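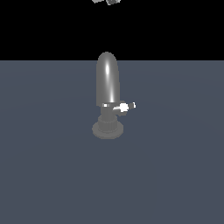 Handout 4: Buying a grasping simulator (Pirix, trial license)
Course notes, Hilde Van Beek. Read before lab.

Pirix is sold as a practice room for robot hands. You load a part, you load a gripper, and you find out how bad your plan is without paying for a new gripper. We have the trial for 30 days. Your job is to review it as a customer would, meaning someone who has read the brochure and still has questions.

What you get in the trial
The part library: faucet-like fittings, pulleys, spools, and a folder called "misc" that I would leave alone.
A floor, in one color. The brochure calls this the "studio environment."
Two views of the work, one from a distance and one close to the fingers.
2 seats per license. Arrange your own diplomacy.

Notes on the distant view
Good for planning the approach. With a tall upright part, decide first whether you are coming down on the column or in from the side. A lever sticking out on one side rules out some of your favorite ideas. Reynaldo Navarro's group ignored the lever in January and wrote a very nice paragraph about collisions.

Notes on the close view
Use it for finger placement. Plain gray on plain gray takes some getting used to, and slanted edges come out as little staircases. The sales page says "crisp." Write down what you see and let Kramer, who sell the thing, argue with you.

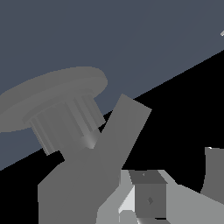 Fig. 2. Close view: one finger alongside the ridged hub, wide flange above.

Ribs are worth a full run of their own. Try a grasp on the hub, then one on the rim of the flange, and log both. Do not log only the one you liked.

For your review
1. Run 100 attempts per part. Yes, all of them.
2. Say what the default settings assume about friction, and where you found that out. Amanuel Jemal found it on page 40 of the manual, under "Printing."
3. Compare with Dundix, whose trial is shorter and whose manual has an index.
4. State whether you would pay for it. "It depends" loses a point.

Reviews go to Thijs Coppens by October 15, 2025. He does not open zip files.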